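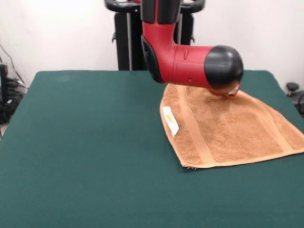 Špela Radonjić's view, put to us in November and repeated since, was that we were collecting too many easy starts and calling it variety. Her words in the review notes were blunter. If every cloth begins flat in the middle of the table, the policy learns the middle of the table and not much about cloth. We agreed in the end, and most of Section 4 is what we changed.

Figure 3. Collection cell, towel task. Gripper on the bunched end of a terry towel, wide end fanned out towards the front of the table. Fixed camera.

4. Gathering the demonstrations

4.1 Cell and cloth

One arm, one table, one fixed camera. Table top is covered in dark green felt, which gives a bit of grip and keeps a decent colour difference from the tan-orange towel in Figure 3. We tried a bare top first. Towels slid when the gripper pushed down, and the operators got into the habit of dragging instead of lifting. Those early runs are not in the set.

Terry is a hard cloth for this. The looped pile hides the edge, and the smooth woven band near the end looks like an edge to a network that has seen few towels. Our first model went for the band over and over. Care labels are a smaller version of the same trouble: small, pale, high contrast, and the model likes them. We left the labels on. Cutting them off would have made the numbers nicer and the data worse.

Loose threads at the hem were left alone too. Fredy Cáceres wanted them trimmed between sessions, Gert Swanepoel did not, and we went with Gert mostly to save time.

4.2 Starting states

Three kinds of start. Flat: towel laid out by hand, any rotation. Bunched: cloth pinched at one end and let go, so it comes down narrow at one end and wide at the other. Dropped: released from above the table, whatever happens happens. The earlier set was nearly all flat. In the new one a session sheet picks the kind of start and which half of the table it goes on, and the operator does not get to swap it for a nicer one.

Operators did swap at first. We caught it by going through the first-frame stills, where the dropped starts looked suspiciously tidy. Those sessions were collected again under the sheet.

4.3 Recording

An episode begins when the arm leaves its rest pose and ends when the operator presses the pedal. Joint positions, gripper opening, camera stream, pedal events, all stamped by the one clock. The logging software is Walulel, which we wrote for an older sorting project and patched for this one. It is not pretty. It did drop camera frames when the disk got full, and any episode with a gap was thrown out whole, we did not try to patch over teh hole.

We kept 705 episodes. Another 128 were thrown out, for frame gaps, a wrong start against the sheet, or the pedal being pressed too early. Failed grasps were not a reason to throw anything out. If the operator missed the cloth, went back and got it, the episode stays, miss included. Nobuhle Radebe argued for this early on and the ablation in Section 6 backs her up: take the recoveries out and the policy freezes after its first bad pinch.

4.4 Labelling

Each kept episode has a start kind, a result (flat, folded, given up) and a mark at each moment the gripper closes on cloth. Two people labelled seperately. They differed on 172 grasp marks, nearly all of them cases where the tip was pressed down into the pile and it was hard to tell from the camera whether it had hold of anything. Pressing and pinching look much alike from a fixed viewpoint, and a still such as Figure 3 won't settle it. We used gripper opening to break the tie. Where that was unclear as well, the mark was dropped but the episode kept.

Lindiwe Matlala went back over the tie-breaks afterwards and changed a handful. Her version is the one released.

4.5 Things we would do differently

More cloth colours. The felt makes segmentation easy and we probably leaned on that too much; results on the grey top at the Berkell site (Section 7) are clearly worse and the background is our first suspect.

A second viewpoint. The wrist covers the contact point in plenty of poses, and a camera low on the other side would have cleared up many of the arguments in 4.4. We had the mount. We did not have a spare port on the logging machine, and by the time one was found the collection was half done and nobody wanted a set with mixed views.

Shorter sessions as well. Episodes late in a session are sloppier, more give-ups and longer pauses before the first grasp. Operators knew it and said so. We kept the sessions long to get through the sheet, and the session index is included in the release so others can drop the tail if they like.

Force readings: not recorded. The press into the felt is only visible as a stall in the joint positions, which is a poor stand-in. Anyone wanting to learn how hard to push down on a towel will not get it from this set.

Release files are frozen as of 2023-12-27. Corrections after that go in a separate change list, the episodes themselves will not be renumberd.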